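Tue 31 August
Bench notes, Gundbridge workshop

Back on the hide glue after a week of ignoring it. Kartini left me a sticky note saying the old batch smelled like a barn, and she was right, so it went down the drain with plenty of hot water and I started over. Same granules as before, from the Clolport bag. I soaked them in cold water overnight in the tall jar and by this morning they'd swelled up into that lovely amber jelly that I always want to poke (I poked it).

The job is still the Wibisono parlor chairs. The back legs had been "fixed" at some point with a white glue that never lets go cleanly, and Othmane spent most of Friday scraping old sockets with a dental pick and muttering. I'm so glad he has the patience for it, my wrists give out way before the glue does. The tenons are mostly good! One has a split running down from the shoulder, and I worked thin glue into it with a palette knife and put a little clamp on with waxed paper underneath.

Heated the new glue in the double boiler, slowly, lid on. I checked it with the candy thermometer and kept it hot but well short of a simmer. Last time I wandered off to answer the phone and cooked the strength right out of it, and then two stretchers popped loose when Rizal sat down to test them. So today I stayed put and sorted screws next to the burner like a good girl.

For thickness I'm still going by the brush test: lift the brush, let it run, and the stream should fall in one smooth string without breaking into drops. Mine was too thick at first, more like honey from the fridge, so in went a splash of warm water, stir, wait, try again. Took me 3 tries. I wish I could write down a proper ratio for Yusri, who likes a ratio, but the granules seem to drink a different amount every time and the weather has been all over the place.
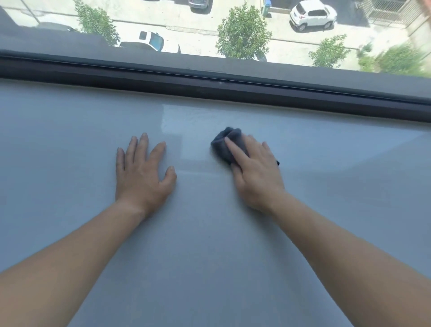
How long do you have before hide glue starts to gel in the joint?
Plan on a minute or so in a cool room, and a good bit longer if the wood has been warmed first.

I set the parts near the heater for 10 minutes before glue-up and it made such a difference. The first chair went together without any panic at all, which has never happened to me with this stuff. Glue on both faces, push, wiggle, band clamp, wipe the squeeze-out with a damp rag, done. On the second chair I got cocky and skipped warming the front rail and sure enough it grabbed before I had it seated. Out it came again, a bit of steam, hot brush, back in. That's the beauty of hide glue, you get to be wrong and still go home on time.

Checked both seats for square with the diagonal sticks. Chair one is dead on. Chair two was pulling toward the left back leg, so I shifted the clamp pad down a little and it came around. I'll look again in the morning before anybody takes the clamps off (Shagufta, please don't take the clamps off).

Other bits, so I don't lose them:

We have 4 band clamps and one has a ratchet that slips. I tied a red rag on it. Somebody should order a new one, probably me.

The Stoltummont sideboard is still waiting on veneer. Rizal thinks the sheets we have are too dark and I think they'll be fine under shellac, so we're going to put a sample of each on scrap and argue about it on Thursday.

Leftover glue is in the fridge in the jam jar, labeled and dated this time. It should be good for the week. If it has fuzz on it, toss it and make more, there's plenty in the bag.

Tomorrow: seat frames, corner blocks, and find where the good palette knife went.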